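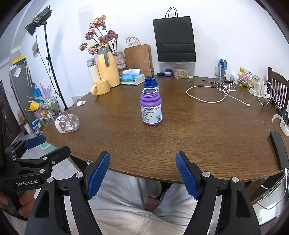

Orla Nic Giolla did not believe in the smell kit. It had come on Tuesday with a leaflet from a company called Gradanent, which claimed that 26 scents, sniffed morning and evening, would wake up the parts of her father's memory that had gone to sleep. She had read the leaflet twice, looking for the place where it said who had checked. There was a chart with no numbers on one side. There was a woman laughing in a garden. By four o'clock she had the whole business spread over his oval table, purple bottle in the middle with its cap off, the dark blue one open behind it, a clear one lying on its side near the edge, and she felt like somebody's aunt reading tea leaves.

"What am I supposed to be smelling?" her father said.

"Lavender."

"Smells like the bank."

"The bank doesn't smell, Dad."

"The one in Skodunov did."

He had never been in a bank in Skodunov. He had been to Skodunov once, for 3 days, to fix a loom for Jultex, and as far as she knew he had spent all of it under the loom. She wrote down "bank" in the column marked Response. The leaflet said to write everything down. Of course it did. If you write everything down for long enough, something is bound to look like progress.

Her sister-in-law Floarea had sent the kit, and Floarea would phone. Floarea had a friend, Lenuța Pană, whose mother had not said a word since April and then smelled oranges and asked for her shoes. Orla had heard this story from two people now. In the second version it was cloves, and the mother asked for her husband.

"Did she get the shoes?" Orla had said. Floarea had gone quiet on the line.

The doctor, Thérèse Fortin, was more careful. She said smell and memory sat close together in the brain and that there were studies, small ones, and that she wouldn't promise anything. Then she said it couldn't hurt. Orla noticed that people said this mostly about things that cost money.

She handed him the dark blue bottle. He held it under his nose much too long, the way he used to hold a screw up to the window.

"Well?"

"Catinca Gavrilă," he said.

"Who?"

"She had the desk by the stairs. She put this on her wrists, and old Hyvönen used to sneeze and sneeze." He laughed. "Almost went down the stairs once."

Orla looked at the label. Pine. Who put pine on her wrists? She had never heard of any Catinca, or of a desk by any stairs, and there was no one left to ask whether it was so. Her mother might have known. Her mother might have had a good deal to say about it.

She picked up the pen. The form gave her a box to tick, Recalled or Not Recalled, and a scale that ran up to 100.

"What color was her hair?" she said.

"Whose?"

"Catinca's."

He turned the bottle around in his fingers and tried to read the label without his glasses.

"Is this the lavender?" he said.

She left the box blank and went to put the kettle on. When Floarea called at six, she let it ring.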